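Looking after everyday crockery

Most plates don't get dropped. They get chipped in the sink, in the rack or in the cupboard, a little at a time.

Washing up

Put a folded tea towel or a plastic bowl in the bottom of the sink before you start. Wash glasses first, then cutlery, then plates, and leave the pans until last. Never lift a plate straight out of hot water and run the cold tap on it. Glaze can take heat and it can take cold, but a quick change from one to the other starts the fine cracks known as crazing.

Grey marks

The grey lines on white crockery are usually metal left behind by knives and forks. Mix bicarbonate of soda with a little water to a thick paste, rub it on with a damp cloth, leave it for 5 minutes and rinse. Bad marks may need doing twice. Don't use wire wool – it takes the shine off and the next marks go on faster.

Tea stains

Soak cups overnight in warm water with a spoonful of bicarb. Our water in Hirkby is very hard and I do this every other week. In Tustimcombe, where my sister lives, she hardly needs to.

Stacking

Keep stacks of dinner plates low, with the heaviest at the bottom. Put a sheet of kitchen paper between any that have a rough foot ring. Oval plates and round ones should not share a stack, as the long ends stick out and get knocked when you reach past them. If the shelf is too shallow, stand ovals on edge in a rack.
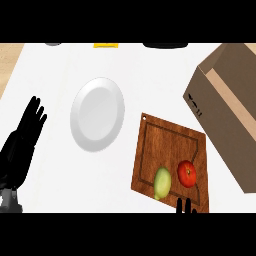 A plain white oval plate.

Chips

Run a fingertip round the rim now and then. A plate with a sharp chip or a crack you can feel should not be used for food. It will do under a plant pot.

Page updated 6/5/25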